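Project Report: The Bin
Noemi Dunleavy, Boateng workshop course

3. Method
I sorted the shared tool bin every afternoon in August and wrote down what people had put in it. The log reached 3270 words, most of them complaints. Small things slide to the bottom and stay there, and the tape measure is always wanted by the person who left it somewhere else.

4. Results
Dividers lasted 2 days. Labels did better, until the glue met the dust. A plain gray bin with tall walls and no lid got the most use, possibly out of laziness.

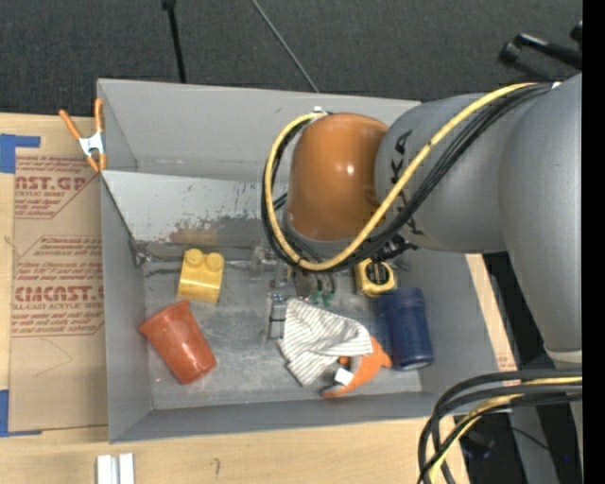 Scuffs on the metal floor bothered my group more than they bothered me. Repainting would take about 10 minutes and a week of arguing over the color.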